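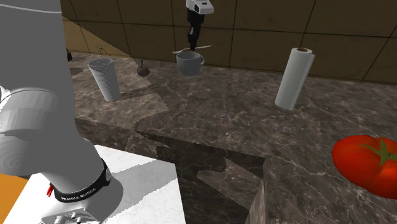

Simulation Work Before the Arm Is Switched On

Search this site Enter keywords

This entry records the present state of the kitchen arm project at the Jondero shared workshop. It is intended for members who have asked what the bench by the rear window is used for, and for readers who followed the earlier entries on the controller cabinet. All of the work described below was carried out in simulation. The physical bench is still being leveled and will be covered separately.

The Virtual Kitchen

The model kitchen consists of a marble counter, a tiled wall behind it, and a Franka Emika arm fixed to a white pedestal at the near left. The counter holds a small set of objects: a ribbed white cup, a gray mug, an upright roll of paper towels and a tomato. The tomato is far too large at the current viewpoint and will be moved back or reduced in a later revision.

The counter material is heavier than the work requires. Its veined texture was retained because the plainer surface used in the first version gave the vision software very little variation to cope with. The edges of the shadows remain jagged along the front corner of the counter and on top of the pedestal. This has been noted and assigned a low priority. A smoother result is available at a higher render setting, but the workshop computer is shared with the laser cutter queue, and long renders are not permitted before 9 in the evening.

Object Placement

Each trial begins with the objects set down at positions drawn from a list. The placement routine is named Gomow and was written for this project over the course of the spring. It checks that no two objects overlap and that each one has clear counter around it. It does not check whether an object can be reached, and a number of early trials were lost for that reason. The paper towel roll was the most frequent offender, as it was often placed against the wall where the hand could not come around it.

The rule now in force keeps tall objects a short distance forward of the tile. Small items are permitted at the back of the counter, including behind the arm from the point of view of the camera. Partial concealment of this sort is useful to the training and is not treated as a fault.

The Mug

The gray mug has taken up most of the month of July. A mug is an awkward object for a two-finger hand. The body is wide, the handle is small, and the rim offers a good grip only if the fingers arrive nearly vertical. With thin cutlery in the same area of the counter, the difficulty increases, as the contact calculation must settle several narrow surfaces at once.

Objects can also be found above the counter with no evident means of support. The mug has been seen in this condition more than once. Two causes are under review. The first is the collision shape, which is a simplified solid and extends past the visible surface of the mug. The second is the time step, which may be too coarse for thin parts. The collision shape will be rebuilt first. Members who wish to assist should work from the copy in the Jaren folder and leave the main copy as it is.

Trial Figures

The last full batch contained 4,000 trials. Of these, 89 were stopped by the software because an object had left the counter. A further 30 were set aside for manual review, and 5 of those have been kept as reference cases for the new collision shape. No success rate is given in this entry. The scoring rule was altered partway through the batch and the results on either side of the change cannot fairly be compared.

Pedestal and Mounting

The pedestal in the model is a plain block. The real one will be built from the steel frame purchased through Değirmenci, with a flat top plate drilled to accept the arm's base. The height in the model has been adjusted to agree with the frame as delivered. Anyone holding an older copy of the model should replace it before taking measurements.

A cover plate for the cable exit has been cut and is stored on the second shelf, marked with green tape. It should not be used for other projects.

Remaining Items

The following matters are open at the time of writing:

Rebuild the mug collision shape and repeat the reference cases.
Correct the scale or position of the tomato.
Add a reach check to Gomow.
Confirm the counter depth against the physical bench once leveling is complete.

Questions regarding the model may be left in the project notebook at the bench. Requests for computer time should continue to go through the sign-up sheet by the door.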